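I finished Galanis over the weekend, all 11 chapters of it, and I've been trying to work out why I liked the first half so much and the second half so little. It took me 40 hours, and I'd say the good part ended somewhere in chapter six.

The start is great. You have a small boat, a bad map and a list of islands, and the game leaves you alone. I spent a whole evening just moving salt and rope between two ports to pay for a better sail. There's no quest marker unless you buy one from the harbor office, and I liked that you could skip it.

Then the war starts and it turns into a different game. Every island has a fort, every fort has the same three rooms, and the trading more or less stops mattering. I had 1,435 coins when I reached chapter seven and nothing worth spending them on.
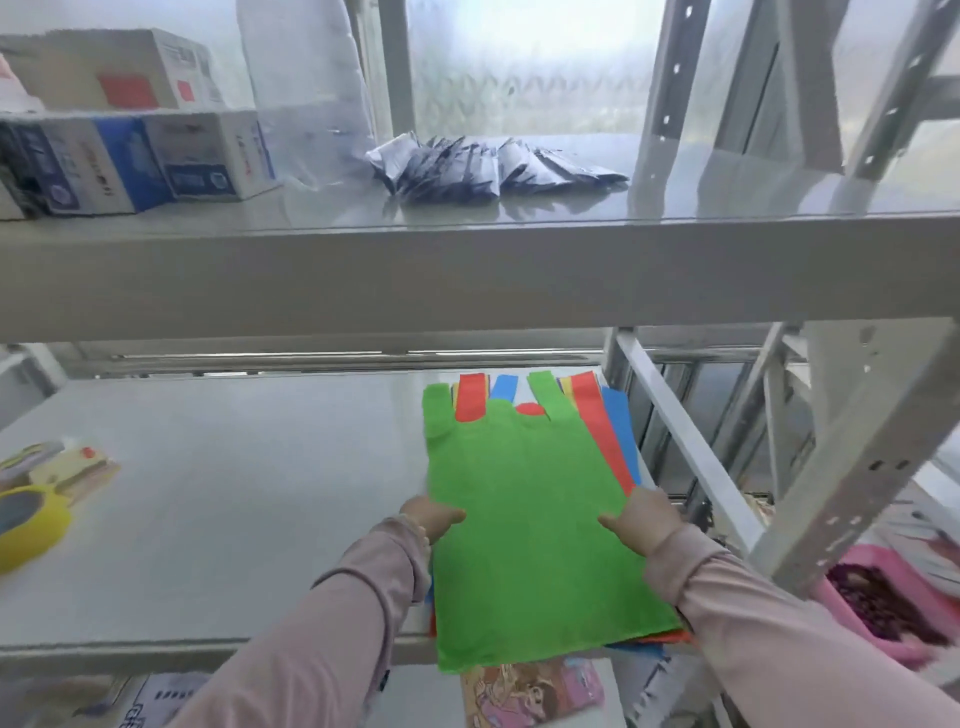
Chak-lun Fang wrote in to tell me I was wrong about the forts, and that they get a lot better if you turn off auto-aim and leave the cannons alone. I went back and tried it on two of them. They were harder, and the second one was fairly tense, but I was still walking through the same three rooms.

The other thing is the crew. Coltimo did this so well in Stodeck, where your people argued with each other and sometimes quit. In Galanis they stand on deck and repeat a line about the weather. You can hire up to 300 of them by the end — I never got close — and I couldn't give you the name of one.

I don't want to be too hard on it. The music is good, the water looks better than it has any right to on my old machine, and the save system never lost anything. If it goes on sale, buy it and play to chapter six.

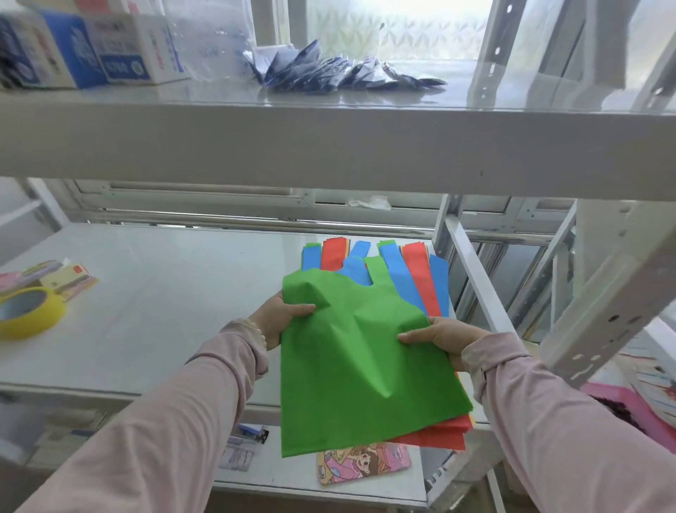
Green bag on top, with red and blue ones under it.

Next up is Rakix, which I've owned since August and haven't installed. Melina Stefanou says the tutorial is two hours long and can't be skipped, so I'll need a free evening for it. After that I might replay Stodeck on the hard setting. I never did see the second ending.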